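Kaltora recalls plug-in timers over loose terminal

2026-03-19

Kaltora is recalling 1,388 plug-in lamp timers after tests found that a terminal inside the housing can work loose and overheat. The recall covers the 12-hour mechanical model sold at Pomateo hardware stores and through the Pomateo website. Timers with a digital display are not affected.

The fault was traced to a batch of screws supplied by Allari that were cut too short for the terminal block. Under a steady load of 800 watts, the contact can heat up within six hours of use – enough to soften the plastic cover. No injuries have been reported. 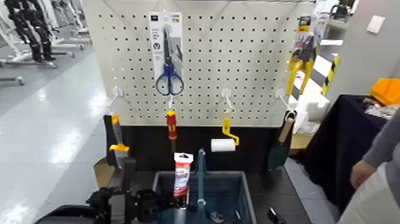

Owners should unplug the timer and return it to any Pomateo store for a full refund. A receipt is not required. The batch code is molded into the back of the housing, next to the ground pin, and affected units have a code starting with 6.

Refunds will be available until the end of June. Kaltora said a revised version with longer screws is in testing – no release date has been set.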